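Pressemitteilung

Bremard öffnet Tauschregal für Spielzeug im Februar

Ihr habt uns so lange danach gefragt, und jetzt darf ich es endlich schreiben: Im Februar macht unser Tauschregal auf! Ich kümmere mich bei Bremard um alles, was mit Spielen und Kindern zu tun hat, und habe mich selten so auf einen Eröffnungsmorgen gefreut. Los geht es um 10 Uhr in unserem Laden in Triketdale, gleich hinter der Kasse links (der Kaffee steht dann schon bereit, Kakao auch).

Das Prinzip kennt ihr vielleicht von den Büchertauschregalen. Ihr bringt ein Spielzeug mit, das bei euch zu Hause nur noch im Schrank liegt, und nehmt dafür ein anderes mit. Geld fließt dabei keins. Pro Besuch könnt ihr bis zu 4 Teile tauschen, und eine Kiste Bauklötze zählt als ein Teil – sonst stehen wir abends noch da und diskutieren. Zum Start haben wir schon 600 Spielsachen im Lager, vieles davon aus Familien in der Nachbarschaft, dazu 75 Puzzles, die meine Kollegen an langen Winterabenden komplett durchgelegt haben. Bei zweien fehlte ein Stück, die gehen jetzt in die Bastelkiste.
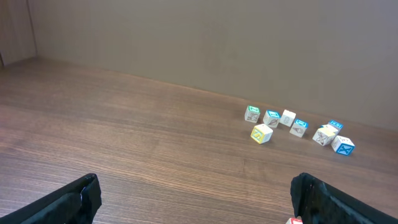
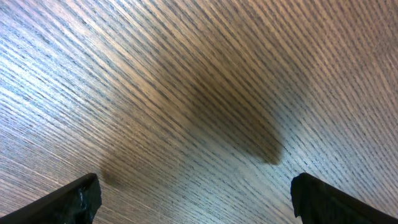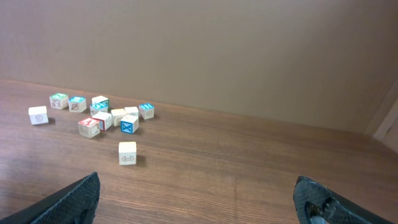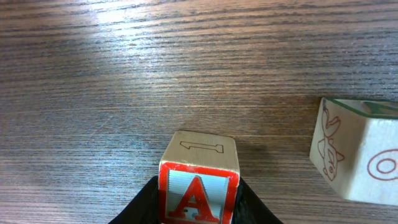 Flynn Mahuika fand die Idee beim ersten Treffen übrigens gar nicht so gut und meinte, am Ende blieben doch nur die kaputten Sachen liegen, während die schönen nach einer Stunde weg seien. Den Einwand haben wir ernst genommen! Deshalb kommt jeden Morgen ein frischer Schwung aus dem Lager dazu, und was wackelt oder splittert, wandert erst einmal in die Werkstatt von Manalastas nebenan. Dort wird geleimt und geschliffen, und was gar nicht mehr zu retten ist, kommt nicht ins Regal.

Bitte bringt nur saubere Sachen mit, Plüschtiere am liebsten frisch gewaschen. Elektrisches Spielzeug nehmen wir vorerst nicht an, darüber reden wir im Frühjahr noch einmal. Wer etwas Großes abgeben möchte, etwa ein Puppenhaus oder eine Kugelbahn, ruft am besten vorher kurz im Laden an, damit wir Platz schaffen können.

Die Redaktionen sind am Eröffnungsmorgen natürlich auch herzlich willkommen. Ich bin ab 9 Uhr da und zeige gern alles. Die Linie Elau hält direkt vor der Tür.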